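Can a machine do the washing-up yet?

Kitchen Corner, 12/07/2025

I get asked this more than anything else now, more than how to shift limescale, more than whether you really have to descale a kettle (you do). It usually comes from people who've seen a clip on their phone and want to know if they should hang on a bit before replacing the dishwasher. So this page is my best go at an answer, with the tips I'd give you in the meantime, as most of us are going to be stacking our own plates for a good while yet!

The job I care about is the dull one in the middle. A dishwasher washes perfectly well. What it can't do is fetch the plate out of the sink and put it between the prongs, and then take it out again afterwards.

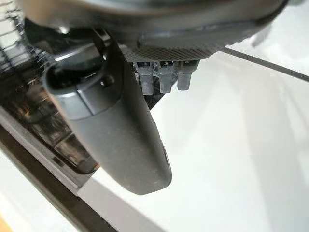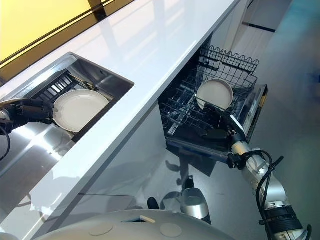
One hand at the plate in the sink rack, the other on a plate in the dishwasher. I find that second picture fascinating, because it's exactly how I stand when I'm in a hurry, and exactly how I chip things.

Wouldn't trust one with my gran's dinner service, writes Urho Valtonen, but I'd let it loose on the everyday plates tomorrow. My trouble is the stuff that isn't a plate. Show me a robot that can decide what to do with a cheese grater with half a carrot stuck in it and I'll start saving up.

I'm with Urho on the grater. Plates are the kind end of the washing-up: round, flat, all much the same, and there's a slot waiting for each one. If I were teaching a child (or a machine) to load, I'd begin there too. The mixed bowl of teaspoons, lids, a whisk and that plastic thing from the salad spinner is another matter, and I've watched grown adults give up on it.

So, where do I think we are? These are only my opinions, from a lot of reading and a lot of nosing about.

Plates and mugs into a rack: looks possible, in a tidy kitchen, with somebody nearby. I'd say yes with a few conditions, the main one being patience.

Pans: maybe. The weight is one thing, but it's the judging that worries me. Is that burnt on, or is it just the seasoning? Does it want a soak first? I get that wrong myself.

Glasses: not mine, thank you. I have three left of a set I'm very fond of and they go in by hand, my hand.

Wiping down afterwards: I'd love to be told yes. A worktop is never just a worktop in our house, there's always a letter from school and a banana on it, and whatever wipes it has to know that the letter stays and the banana skin goes.

Sharp knives: please, no. Those shouldn't be in the dishwasher anyway, whoever is loading it. Wash, dry, back in the block.

I did ask Pilar Figueroa about the shop-floor side, as people always tell me factories sorted all this out years ago. Her view was that they sorted out the bit where the same part turns up in the same place every time, and that the box of mixed returns at the end of the line still gets emptied by a person. Sounds just like my cutlery drawer!

Now, the useful part. The funny thing is that everything you'd do to make a kitchen easier for a machine makes it easier for you as well. I've been trying these since February and I've kept up nearly all of them.

Keep the sink for one thing at a time. If plates are in there, stand them up in a rack instead of letting them pile. You can pick up a standing plate by its edge without fishing about underneath, and there's far less clatter.

Pull the bottom drawer of the dishwasher right out before you start. I used to load with it half open and my elbow holding the door. Silly, and it's how the front row always ended up jammed.

Load from the back forwards, plates facing the middle. Leave a finger's width if they're deep ones. Two plates kissing will both come out with a grubby patch and you'll blame the tablet.

Scrape, don't rinse. A spatula over the food bin does it. If there's egg, fine, give it a quick go under the tap, but the rest can look after itself.

Cut down on shapes. This was the big one for us. We had 18 mugs in the cupboard and no two would sit together, so I boxed up the daft ones and the top rack suddenly made sense. I miss the one shaped like a hen.

Empty the bottom before the top, or the puddle in the bottom of every mug lands on your clean plates. I know, everyone says it, and I still forget.

Clean the filter. Twist, lift, hot water, old toothbrush. If yours smells like a pond then this is why, and no clever arm is going to fancy that job any more than you do.

Dry the plastics on a tea towel, upside down, lids off. They never come out dry and there's no point arguing with them.

Would I wait for a robot before buying a new dishwasher? No! If yours has packed up, buy the plain one with a rack you like the feel of. Take a dinner plate to the shop with you and try it in the slots (I did this, got a few looks, didn't care). Check that the drawer runs smoothly when it's full, and that the basket lifts out without catching.

And if a machine does turn up one day that can do the plates, I'll have it round for a trial the same afternoon. I'd happily stand there with a cup of tea and watch it work through the Sunday lunch things, even if it took until supper.

Next time I'm doing oven racks. Estela Salinas has sent in a method with a bin bag and washing soda which I haven't tried yet, so if you've done it and it ruined your bath, write and tell me before I start.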